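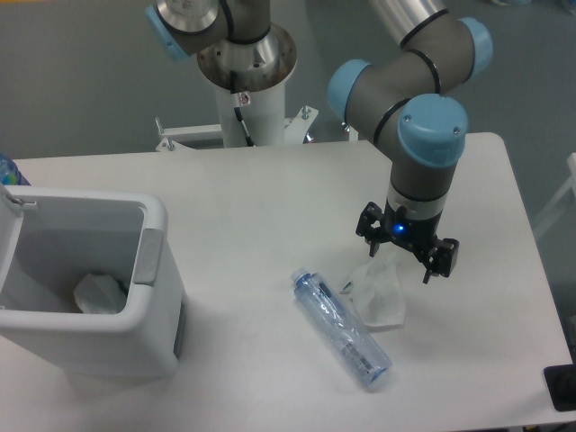
Our project compared old printed maps of the Tamport coast with the modern survey. We borrowed eight sheets from the Navarro map collection and measured the same 20 points on each. The sheets could not lie directly on a bare surface, so we worked on a white rectangular table and put a soft cloth under each sheet while measuring, and the small fragments were kept in a translucent plastic bag between sessions.

Most points differed by less than 2 mm on the paper. The harbor was worse, and on one sheet the lighthouse is drawn on the wrong side of the river. We think the engraver copied an older chart, but we did not find this chart.

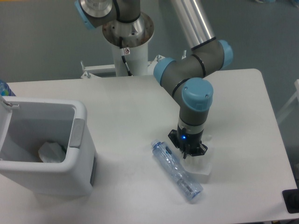

Problems with scale

Two sheets have no scale bar. For these we used the distance from Jindora church to the harbor wall, which is 36 mm on the best sheet. Paper shrinks with age, and we did not correct for it.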